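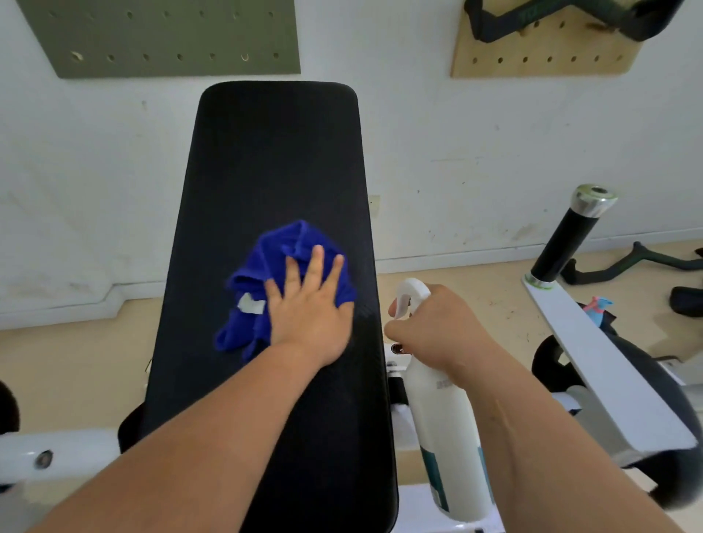

Wiping down a black padded bench with a blue cloth and a spray bottle.

Keeping the Skills Lab Usable: Tips for Clinical Teachers
January 6, 2022

Teaching clinicians are trusted with human life and can't be trusted with a label maker. I have run workshops in four hospitals, and the supply cupboard was the same in all of them. A few things that help.

Suture pads. Wash in lukewarm water with a drop of dish soap, pat dry, dust with cornstarch. Don't stack them bare or they bond for good. Baking parchment between the pads works, and so do old evaluation forms, which at last get put to use.

Tape residue on manikins. Try plain vegetable oil on a cotton ball, ten minutes, then soapy water. Test the back of the neck first. Ballpoint ink on a manikin face is permanent, as Fernanda Rebelo's residents found out in March — he still has the eyebrows.

Practice veins. Flush the tubing with clean water the same afternoon and hang it up to drain. Fake blood left overnight turns into something worth publishing.

Whiteboard markers. Store them flat. Throw out the dead one when you find it. Putting it back on the tray for the next speaker is a form of feedback, I suppose, but not a specific one.

Handouts. Print for the people who will come. I once made 45 for a session on adult learning theory and carried 37 home again.

Cables and adapters. One zip bag each, with the room number on it in thick pen. Sabine Seidel ties a wooden spoon to hers, and in 17 workshops it has never left the building in a visitor's pocket.

Coffee urn. Equal parts white vinegar and water, run it through, then two rounds of plain water. Do the two rounds. The cardiology fellows could tell.

Next month: getting chairs back from Radiology.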